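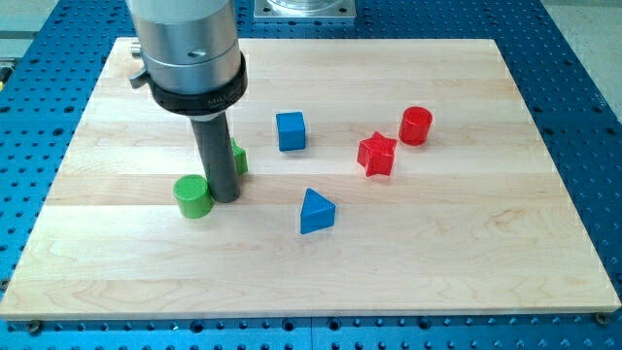
Can a youth player sign for a second club if the first one never registered him?

Home | Ask | Topics | Clubs | Sign in

Filed under: Soccer > Youth and amateur > Registration and transfers

My son is 15 and a left back (a really good one, I'm allowed to say that!). He trained with Ernel all spring and in July 2019 we signed what the coach called a commitment form for the fall season. We paid a $263 deposit. Since then Skinner has offered him a place in their older age group, with a much shorter drive and a coach he loves. I checked with the league office and they can't find a player card for him under Ernel at all. Does the form still tie him down? And do we have any chance of seeing the deposit again? First game is in 2 weeks and he is bouncing off the walls.

2 answers

Congratulations to your son, what a nice problem to have! We went through the same thing with my daughter when she moved over to Cuvanbridge, so I got to know the rulebook better than I ever wanted to.

In our league the thing that counts is the player card. A commitment form is an agreement between you and the club, and it can matter for money, but the league didn't treat her as anybody's player until a card was issued. If your league works the same way and there is no card, Skinner can register him as a new player and you skip the transfer form completely. Ask the league office to put it in an email that he is unregistered. We kept a printout in the car for the first month and did get asked for it once, at an away game in Pledach.

On the deposit, read the back of the form. Ours said the club could keep it once uniforms were ordered. We wrote a short, friendly note before that date and got everything back except the cost of a training shirt, which she still wears! Please do tell the Ernel coach yourselves before he hears it from another parent. It's a small world and your son will be playing against those kids for years.

One more thing, check the roster limit at Skinner. Some age groups fill up fast and late additions have to wait for the winter window in December. Good luck to him, left backs are gold!!

Helpful? Yes (6) No

no card no problem, he can play. we never got our deposit back from a different club and that was 400 so dont count on it. if they say he needs a release ask them to show you the rule

Helpful? Yes (2) No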